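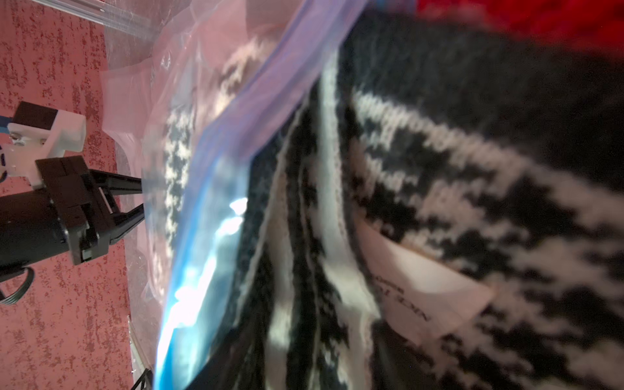
Leif Wikström replied that my order sync was choking on one bad listing, and could I please stop hitting Retry until he'd had a look. Fair enough, I'd hit it a lot by then.

Ticket 1606, my running notes, so I don't have to explain all this twice.

I sell secondhand knitwear through the Karnell shop plugin, and since Monday new orders come into the dashboard but never make it over to the Briretti label printer. The old ones print fine. The printer itself is fine too, I ran the test page (twice, with a new roll in) and it came out perfect. What I get instead is error 313 and a little spinning wheel that goes on forever.

What I've tried so far: logged out and in, cleared the cache, switched browsers, unplugged the router, and reinstalled the Briretti driver. Nothing! Then I exported the whole catalog, 265 listings, and loaded them back in small batches like Leif suggested. The first batches went through like a dream. The batch with the sweaters and cardigans in it stopped dead.
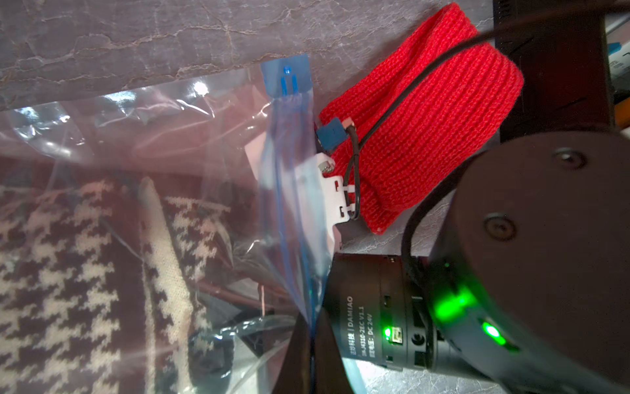 Houndstooth knit, bagged.

So I went through that batch one listing at a time, with a big coffee. The troublemaker was a cardigan from the Delić lot. I'd pasted the title in from an email and it was way over 80 characters, plus it had a weird invisible line break in the middle. Karnell lets you save a title like that but the label side just gives up on it, and everything queued behind it waits.

Retyped the title by hand, saved, hit Retry (with permission this time) and the labels started pouring out. Even the Ernside pickup orders printed!

Leaving the ticket open for now. Leif, can you make the title box complain when it's too long? And I still have two duplicate labels from all my clicking, how do I void those?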